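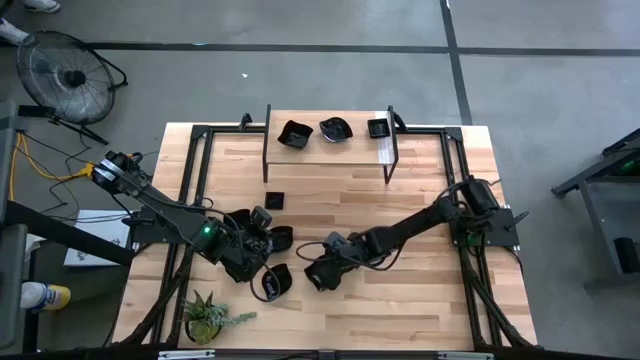 My mother had one rule for the table, and it was that a plate must be white. Soup in a white bowl, salad in a white bowl, cake on a white plate with a thin gold line that I was not allowed to put in the machine. When I moved to England I bought white plates also, in the first week, without thinking. They were the cheapest ones in the shop and they served me well for nine winters. In August I gave most of them away, and I have been eating from small dark dishes since that time. I want to write down what I have learned from it, as several people asked me after my last post about the kitchen.

It began with Despina Zupan. She lives two floors under me and she cooks on Friday for whoever is in the building and hungry. At her table you don't get a plate of food. You get an empty dish as big as your hand, and in the middle there are many other dishes, most of them not much bigger, with beans, with pickled cabbage, with fish, with something sweet that stays there from the beginning and which you may take whenever you want. Almost everything she owns is black or very dark brown. The first evening I found it gloomy. By the third visit I was looking at a radish on a black dish and thinking that I had never really seen a radish before.

## The colour

On a white plate, rice disappears. So does cauliflower, so does white fish, so does yoghurt, and I eat a lot of yoghurt. I come from a country where half of the good food is pale. On black, all of this becomes clear. A spoon of yoghurt with a little oil on it looks like something you pay for.

The opposite is also true and I should be fair. Aubergine on a black dish is a sad thing. Black beans, lentils of the small dark kind, mushrooms cooked for a long time: they all go into the dish and you can't find them. I made a beef stew for Setareh Bahrami when she came to stay, and she bent down over her bowl like a person looking for a ring in a drain. For such food I kept two white bowls, and I am not ashamed of it.

There is also the matter of marks. Matt black shows every touch of a greasy finger, and where the water is hard, like it is here, it shows every drop that dried by itself. I dry mine with a cloth directly after washing. If you are a person who leaves things on the rack until morning, choose a glossy one, or choose dark blue. Metal spoons leave grey lines on the matt kind as well. These come off with baking soda and a bit of patience, but they come back.

## The size

I had thought that small dishes are a trick for eating less. In magazines they say it often. For me it didn't work like this; I simply fill the dish more times. What changed was the speed. When you must stop and reach, you also talk, or you look out of the window, and dinner takes forty minutes where before it took twelve. I live alone most of the week and twelve minutes was normal for me. I ate standing sometimes.

The other change is leftovers. Before, a spoon of peas or half a boiled potato went into a box in the fridge, where I forgot it, and then to the bin. Now such a spoon of peas is a dish. I put salt and lemon on it and it stands on the table next to the other ones, and nobody who visits me knows it is from Tuesday. My food bin is less full, I can say this with certainty because I am the one who carries it down the stairs.

Small dishes need more washing, of course. Everybody says it to me with some satisfaction. It is true that there are more pieces. But each one takes a few seconds, and I don't have any more the large plates which did not fit in my sink and splashed water on my jumper.

## The shape

I was advised by Afia Annan, who knows more about ceramics than me, to buy a complete set in one shape. She was thinking of my cupboard. Round things stack with round things, she said, and you will be grateful. I did not listen, and my cupboard is now a bit of a puzzle. The square ones stack very well with each other. The plain round bowls also. The ones with an uneven edge, which are the ones I love, don't stack with anything, not even with themselves.

Still I would do it again. If everything has the same shape the table looks like a canteen. When the shapes are different and only the colour is the same, it looks calm but it isn't dull. I don't know the correct word for this in English. In my language we would say that the table "holds hands".

Some practical notes on shapes, from my use:

- A small square dish is good for things that stand in a row, like slices of cucumber or cheese, and for salt. It is bad for sauce. The sauce goes in the corners and stays there, and bread doesn't reach it.
- A deep round bowl is the most useful. If you buy only one kind, buy this.
- An edge with points or waves is pretty with fruit and with biscuits. Don't drink soup from it. I have tried.
- Check the bottom. If it is rough and not glazed it will scratch a wooden table. I rubbed mine with fine sandpaper, and that was enough.

## A second floor for the table

My table is small. It is good solid wood, but there is place for two people or for one person and a newspaper. With large plates I never had a problem, because two plates is two plates. With many little dishes it filled up at once, and the first time I invited three guests, Kittipong Suwannarat ate with his rice bowl on his knee. He was very polite about it.

He also gave me the solution. In his aunt's restaurant, he told me, they put a low shelf on the table, a kind of bridge, and the dishes that are finished or not started go up there. Under it you can still push a glass or the bread board. I made one from a left piece of worktop and four metal legs intended for a cupboard. The wood was an offcut and free. The legs cost more than I expected, and then I had mounted them too near to the ends and one guest after another hit the shelf with the elbow. I moved them inwards and now it is stable.

The height is important. Too low, and you can't put a glass under it. Too high, and it makes a wall between you and the person you have invited. Mine has 21 centimetres and I find this a little bit high; if I make a second one I will take off two or three. Put it at the far side of the table or at the wall side, not in the middle. And put on it only light things. I had a cast iron pot there once and I didn't enjoy my dinner, because I was watching the pot.

What I didn't foresee is that the shelf stays on the table the whole day and I use it for everything. In the morning there are keys on it and the small dish with coins. Grímur Hafþórsson, who repairs my bicycle and gives his opinion on most subjects, says that I have invented the shelf. I let him laugh. He asked me later for the measurements.

## Where to find them

I must disappoint those who wrote to ask for a shop. Nearly all of mine came one by one. Some are from charity shops, where dark dishes stay long on the shelf, I think because people want to match them with the white ones they have. A few are from the market by the station. The seller there, Magalhães, keeps the seconds in a crate under his table, and you have to ask. A second is often only a small point in the glaze, and on the underside.

I ordered once online from Destano, a set of six. Two came with chips and they sent new ones without any discussion, so I can't complain, but the black was more a kind of green in daylight. Look at it near a window before you throw away the box.

The one I use every day was made by a woman at an evening class, and she sold it to me for less than a sandwich. It is slightly bent and it turns by itself when you put a spoon in it. It weighs more than 400 grams, which is foolish for a thing that holds eleven olives — but I like to have something heavy in the hand in the morning, with the yoghurt in it.

## What my mother said

She came for a week at the end of the month. I had hidden nothing. She sat down, she looked at the dishes on the shelf and the dishes on the table, and asked where are the plates. I said these are the plates. She said these are ashtrays.

Then she ate quite well. She took cabbage three times, and on the last day she put her own breakfast together, an egg in one dish and tomatoes in another and jam in a very small one, and carried everything to the window side where the sun comes before nine. At home she still has the white ones with the gold line. I asked if I could send her one or two of mine, and she said maybe one, for the lemon.

Next time I want to write about pickled cabbage, as Despina has finally agreed that I may share the recipe. She wants to read it first.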